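Asunto: Re: [remiendo-visible] ¿Hilo de algodón o de poliéster para reforzar rotos?
De: Smaranda Zamfir
Para: lista remiendo-visible

¡Hola a todo el mundo!

Toshio Uchida escribió:
> Tengo un roto con flecos que se me abre un poco más en cada lavado.
> ¿Le pongo parche por detrás o lo zurzo directamente? En casa tengo
> hilo de poliéster y una madeja de Flondever sin estrenar. No quiero
> que se pierda el aire gastado de la prenda.

Toshio, ¡estrena la Flondever! Es algodón, se destiñe al mismo ritmo que la mezclilla y al cabo de un par de meses parece que siempre estuvo ahí. El poliéster aguanta una barbaridad, pero en tela vieja termina cortando los bordes (me cargué así unos pantalones de mi hermano y todavía me lo recuerda).

Yo pondría parche por detrás, siempre, y que sobresalga bastante del agujero. Hilvanas, das pasadas de sashiko bien flojas y dejas los hilos blancos por encima, sueltos, que son lo bonito. Van unas fotos de vaquero claro, las dos primeras con rotos y estrellas oscuras:
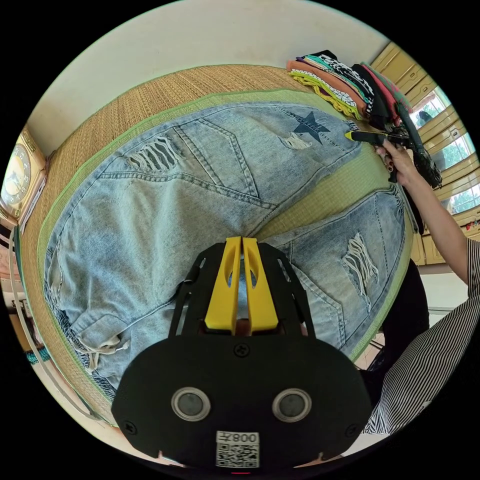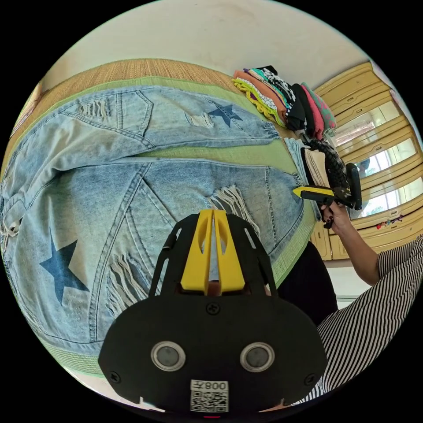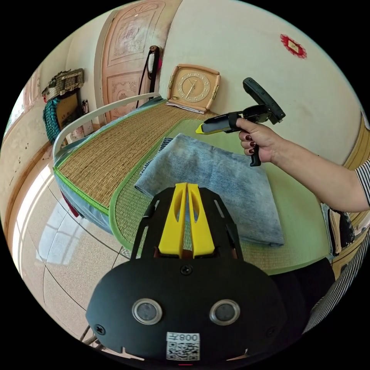 Del color: el tono 342 es un azul lavado precioso para vaquero claro, y el 814 tira más a marino. Con los dos juntos queda de maravilla, uno para las pasadas horizontales y otro para rematar el contorno. Puntadas de 5 mm, y cada 10 pasadas estiras la tela con los dedos para que no frunza. ¡Y no anudes el final! Lo escondes entre el parche y el vaquero y listo.

Otra cosa, que se me olvidaba: lava antes el parche. El mío de Plolletent encogió una exageración y me dejó la rodilla como un acordeón.

En febrero quiero probar lo mismo con lana fina en una chaqueta de pana. Si alguien lo ha hecho ya, que me cuente qué aguja usó, porque la mía se atasca todo el rato.

Un abrazo enorme,
Smaranda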